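Polton Adhesives Completes Changeover to Water-Based Label Stock at Ernport Plant

ERNPORT, 4/2/22 – Polton Adhesives has completed the changeover of both coating lines at its Ernport plant from solvent-based to water-based adhesive. The lines produce pressure-sensitive label stock for food, beverage and household goods packaging.

The changeover covered the coating heads, drying ovens and mixing room. Each oven now has 14 heating zones with separate temperature and airflow controls. The solvent recovery unit has been shut down and will be removed in June.

Product codes, roll widths and liner grades are unchanged. Customers who hold approved specifications for the V series will receive revised data sheets with their next order. Peel and tack values stay within the limits already published for each grade. The freezer grade has a new minimum application temperature, and customers using it on chilled containers should review the revised sheet before running it.

"Drying was the difficult part," said Delyth Rowlands, director of operations. "Water takes more energy to drive off than the old carrier did, and the paper liner curls if the first zones run too hot. We spent most of the trial period on oven settings and liner moisture."

Trial rolls were slit and converted at the company's Drerkton site, then run on customer labeling equipment. Total trial output was 3215 rolls. Results were reviewed by Efraín Agudelo, technical manager for coatings, and samples are being kept for aging tests.

Orders placed under the previous formula will be filled from existing stock until it is used up. Mixed shipments will not be made – each pallet will carry one formula only, marked on the pallet tag. Returns and complaints should quote the roll number and the slitting date. 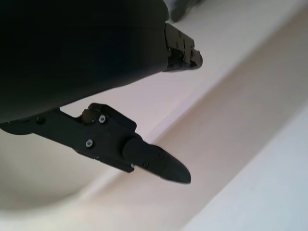
Black gripper with blocky upper finger, close view.

Technical questions about the revised data sheets should be sent to Jhonatan Cárdenas in customer support at Drerkton. Media requests should be sent to Marisol Rivadeneyra in the Ernport office.

About Polton Adhesives
Polton Adhesives makes coated papers and films for label printers and packaging converters. The company coats at Ernport and operates a slitting and distribution site at Drerkton.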